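Folding gray cloths: notes on method, storage and washing

Posted Saturday, September 9, 2023

I keep 25 gray cleaning cloths in rotation. For the past few years they lived in a heap under the sink, and the heap worked until I moved to Olleck, where the cabinet under the sink is half taken up by a water filter. The remaining space is a drawer, and the drawer is 232 mm wide inside. A heap does not go into a drawer of that width without jamming the runner, so I had to settle on a fold.

Most folding advice is written for shirts or bath towels. Cleaning cloths are small and thick for their size, and the ones I use are ribbed. The stitched lines matter more than I expected. A cloth with seams has preferred places to bend, and if the crease lands on a raised band it opens up again as soon as you let go.

Edges are the other variable. A bound edge is stiffer than the cloth it borders, so it is the best place to take hold. Pinch close to the binding and the whole side follows. Pinch out in the middle of a band and you lift a tent, and the corners drag behind it.

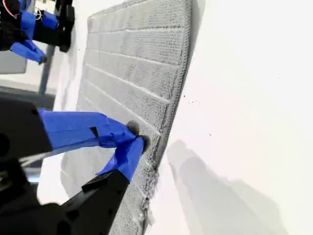 I had been doing it wrong for years, mainly out of haste. My habit was to pick the cloth up, shake it, and fold it in the air against my chest. Josefien Desmet, who used to run the linen room at a small hotel in Plolormont, watched me do this once and asked why I owned a table. She folds everything flat. I timed neither method, but the flat one gives a straighter packet and I have not gone back.

The surface should be hard and smooth. I tried a bedspread, a cutting board and the lid of the washing machine. The bedspread was the worst of these, as the terry side grips it and the cloth stretches when you pull. A plain tabletop lets the cloth slide a little, enough to square it up.

The sequence I use now:

1. Lay the cloth flat with the stitched lines running away from you. If it is a few degrees off square, leave it. Straightening the cloth too early only moves the slack to the other side.

2. Smooth from the middle outward with the flat of the hand. The stripes are a convenient gauge. Where they look wavy, there is still slack in the cloth. Check the side edges as well, which like to curl after a warm dry, and press the curl down before folding anything.

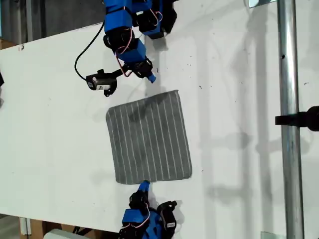

3. Take the far edge by its two corners and bring it to the near edge. Keep it low. The higher you lift, the more air gets under the top layer, and the layers then settle out of line.

4. Press the crease once, from the center to each end. Repeated pressing does nothing for terry fabric except flatten the loops.

5. Fold again in the direction of the seams, so that the second crease falls in the gap between two ribs. You get a long, narrow strip. On a cloth with an even number of bands the natural gap is at the center line. On one with an odd number, go one gap to the side and accept the offset.

6. For a drawer, fold the strip once more and stand it on its folded edge. For a shelf, leave it as a strip and stack.

I should say something about step 6, because it is where I disagree with Josefien. She stacks everything. Stacking is fine on an open shelf where you can lift the pile, but in a shallow drawer you only ever use the top two or three cloths and the bottom of the pile never gets any wear. Standing them on edge makes it easier to take from the front and return to the back. My cloths now wear evenly, or at least they look equally tired.

Hendrik Vermeulen, who lives downstairs and has the same drawer, rolls his. I tried rolling for two weeks. A rolled cloth wastes the corners of the drawer and it unrolls when its neighbor is taken out. He says he does not mind. He also has fewer cloths.

Strips do have one use that surprised me. Left long and narrow, the cloth is the right shape for window tracks and the groove along the bottom of the shower door. I keep 2 of them folded that way on a hook rail in the bathroom and do not bother with the final fold at all.
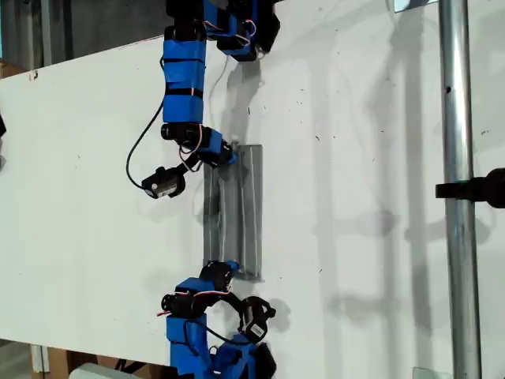 The ribs seem to hold the long shape reasonably well as long as the crease runs parallel to them. Crosswise creases are weaker. I would not count on one to survive being carried from room to room in a bucket.

Washing. Warm water, a small amount of liquid detergent, no fabric softener. Softener coats the fibers and the cloth then pushes water around without taking it up. I wash the gray cloths on their own or with other synthetics. Cotton towels shed, and the lint gets into the ribs, where it has to be picked out by hand. Dry on low. On high heat the binding shrinks at a different rate from the cloth, which gives you a puckered edge that will not lie flat for step 2.

Fraying. It tends to start at the end of the binding, near a corner. Trim the loose fibers with scissors and do not pull them. If the binding itself has come away, a few stitches by hand will hold it through the next several washes. I retire a cloth to the bicycle box when the second repair fails.

Labeling. I do not label by room any longer. I had a scheme with colored thread in the corners, set up in January, and it lasted until the first time I ran out of kitchen cloths.

Next I want to work out the dish towels, which are longer than the drawer is wide and have no seams to guide the fold. Nerea Quintana has sent me a method that begins with folding in thirds. I have tried it on one towel so far and the packet came out too thick by a finger's width, so either my thirds are uneven or her towels are thinner than mine.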